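Torkon trilogy – is book two worth it? (spoilers for book one)

marginalia_9
Finished the first Torkon book in November and liked it a lot. Pierina Cocco writes a good siege. But book two is 700 pages and people keep telling me it sags. Does it?

saltbox
It sags from the wedding until Zarkiro leaves the island. Chapter 15 is one long council meeting. After that it moves fast.

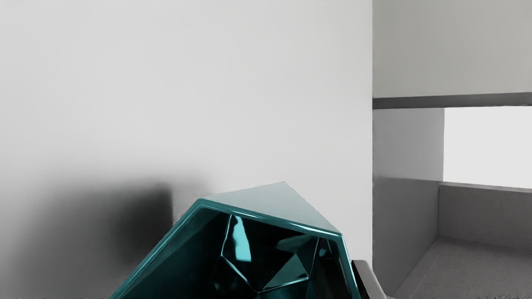

I would still read it, mostly for Lò. She gets maybe a third of the chapters and her voice is the best thing in the series.

dunmore254
Disagree about the council chapter. The whole betrayal is set up there. If you skim it, the ending looks random, and then people come on here and complain that it's random.

saltbox
I didn't skim it. I read it twice and the setup is two lines on page 254. The rest is grain taxes.

kettle_black
Are you all reading the Idalina Baptista translation? The older one drops most of the Lò letters. I had the old one first and couldn't see why anyone cared about her.
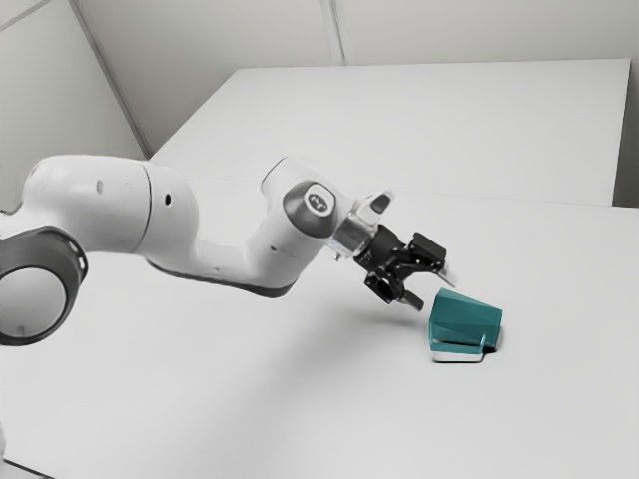 Robot arm and teal block, render

marginalia_9
Mine is the Baptista. Good to know – I almost bought the old one used.

dunmore254
Then go ahead. Skip the Zalix novella though. It's set 4,000 years earlier and explains things that were better left alone.

kettle_black
I liked the novella. It's short and the ferryman is in it.

saltbox
The ferryman is in it for one scene.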